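# The lamps stay on in Andham

When I moved to Andham, I thought the winter would be the hard part. In fact it was August, when the evenings begin to shorten and people start to talk about light again.

The town has 3,438 inhabitants and one shop for lamps, Brolten. It repairs more than it sells. A new switch costs less than a lunch, and the waiting list last autumn had 63 names on it. My neighbours keep a desk lamp for 30 years and speak of it as one speaks of an old bicycle.

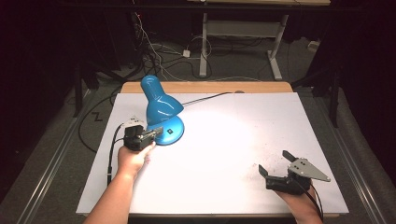
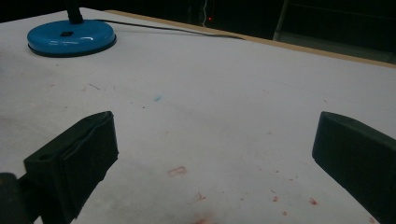

Celeste Durán finds that I make the habit too beautiful. People in Andham repaired their lamps, she told me, because the bus to Skorden was expensive and the shops there closed at five. She still has the receipts from her mother's kitchen lamp, which got a new cord twice.

I accept this. But the bus is cheap now, and Brolten is still full at four in the afternoon. On the counter stands a tin with about 200 small screws, sorted by nobody, and customers are allowed to search in it themselves. I found mine on the second visit.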